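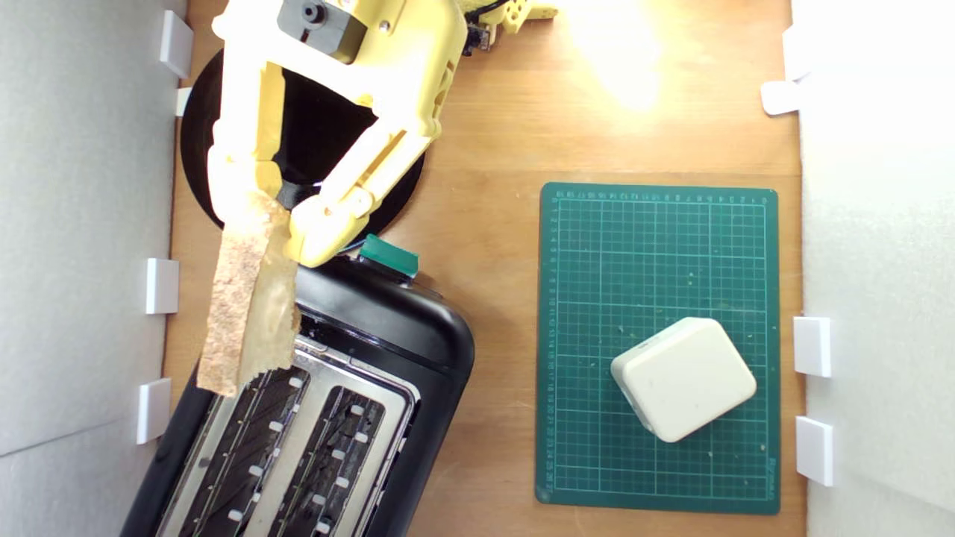

4.2 Fee handling for very small payments

Wallet fees matter most at the bottom of the price range. For a 139-unit grocery basket the network fee hardly shows. For a snack it can eat the whole margin. A single slice of toast, long and narrow like the one between the two yellow fingers, is the price level we care about in this section – one item, one payer, no basket to spread the fee over. Larger orders are in 4.3 and we don't repeat them.

Three setups compared. Wurkora sends every payment straight to the chain, new address per order. Daro holds payments in a channel and settles at closing time. Lacson does the same as Daro but lets the seller pick when to settle, with a default of 4 hours. All of them ran on the same test ledger, same fee schedule, same order list. Order list was written by Fasil Lencho and Yeshi Tekleab before any of the processors were set up, so it wasn't tuned to suit one of them.

Result for Wurkora is as expected. Fee per order is flat, which means the share of the sale lost to fees climbs fast as the price drops. Below a certain point the seller loses money on every item. We did not try to fix this with a minimum order, though Brenda Domínguez argued for it early on. Sellers in the interviews said flatly that they would not post a minimum. Customers walk off.

Daro does better, with one catch. The fee is paid once per settlement, so many small orders share it. But a slow day still pays the full fee, and the seller can't put the settlement off to the next morning. On the quietest day in the list, a Wednesday, Daro was no cheaper per order than Wurkora. We checked this 2 times becuase it looked like a bug. It was not.
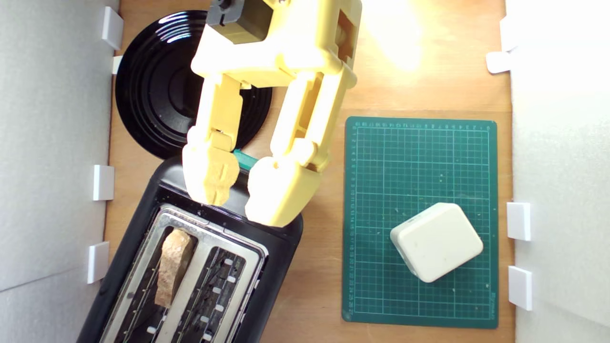
Figure 3. Yellow gripper reaching toward a black two-slot toaster; green cutting mat to the right.

Lacson fixes the slow day problem but moves the burden to the seller, who now has to decide when to settle. Wait longer and the fee share goes down. Wait longer and more money also sits in the channel, not spendable, exposed if the other side goes offline. In the interviews most sellers left the default alone. One changed it and changed it back. So in practice the extra control is not used much, and the default setting does nearly all the work. Worth knowing for anyone who builds one of these.

Refunds. Under Wurkora a refund is a second payment with a second fee, and for cheap items the fee is larger than the refund. Under Daro and Lacson a refund made before settlement costs nothing, the channel balance just shifts. After settlement it's the same as Wurkora. We count refunds in the totals, which some earlier work leaves out. Leaving them out makes on-chain processors look better than they are.

Price swings. Not covered here. All orders were priced and paid in the same unit, no conversion. Wondimu Tesfamariam's conversion module (Cirnow) was ready in November, too late for the runs reported in this section. It is used in Section 5 only.

Two limits to note. First, the fee schedule was fixed for each run. Real fees jump around within a day, and a channel that settles at closing time may hit a bad hour every single time. Second, every seller in the test had one till. Sosina Woldemariam's notes on shops with shared tills suggest that two staff members settling the same channel leads to duplicate close requests, one of which fails but may still cost a fee. We have not measured how often this hapens. The processor logs do keep failed requests, so the data is there for a later pass.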